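Good news for anyone who has ever stood on Asadi Road watching three buses go by in a bunch! The 22 is getting its own lane all the way from Skernley to the Jondton interchange, and work on the last stretch starts in July.

It's a great result for riders. The petition to close the gap at Drekar Bridge picked up 3,726 signatures, and the council voted for the full route on Saturday morning after a long (and pretty lively) session. Right now that one bottleneck can add 6 minutes to a trip at rush hour.

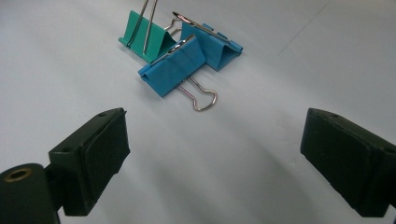
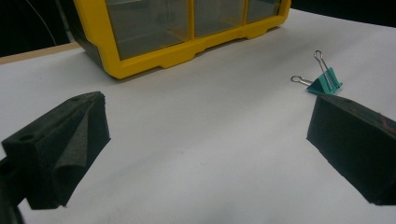 *Page last changed: Saturday, 4:40 p.m.*

Gholamreza Arabzadeh has driven the 22 for most of his working life, and he was in the public seats for the vote. "I've been stuck behind the same delivery trucks on that bridge for years," he said afterward. "I can't wait to drive straight past them."

The plan also brings new shelters at the Skernley end, with proper benches and lights, and a later last bus on weekends – something night-shift workers at the hospital have wanted for ages. The 73 will share the new lane between the bridge and the interchange, so riders on that route get a faster trip too.

Stops on Asadi Road stay open during the work. The stop at the foot of Drekar Bridge moves one block north until the lane opens.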